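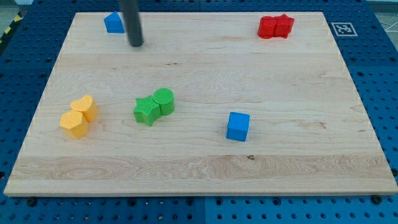
Blocs de couleur : la ludothèque de Villalba renouvelle son fonds

La ludothèque de Villalba remet en prêt, à partir de septembre, ses jeux de formes et de couleurs destinés aux enfants de maternelle. Au total, 268 blocs ont été triés pendant l'été : étoiles, cœurs, prismes triangulaires et hexagonaux, en rouge, en jaune et en bleu.

Les pièces abîmées ont été retirées et remplacées par des blocs commandés à l'atelier Plernero. Les familles pourront emprunter deux coffrets à la fois, pour une durée de cinq semaines. Chaque coffret comprend une planche en érable sur laquelle les enfants regroupent les blocs par couleur, par forme ou selon un modèle.

« Les anciennes planches étaient peintes et les petits confondaient le fond avec les pièces, explique Nélida Saavedra, responsable du prêt. Sur le bois clair, ils repèrent tout de suite le rouge et le bleu. »

Le renouvellement a coûté 300 euros, pris sur le budget annuel de la ludothèque. Les anciens coffrets encore complets seront donnés à l'école Woltis, où Sebastián Cabral les utilisera en petite section.

Un atelier de découverte est prévu à la rentrée, à 10 heures, dans la salle du rez-de-chaussée. L'entrée est libre pour les abonnés. Les réservations de coffrets se font à l'accueil ou par téléphone, et les pièces perdues doivent être signalées au moment du retour.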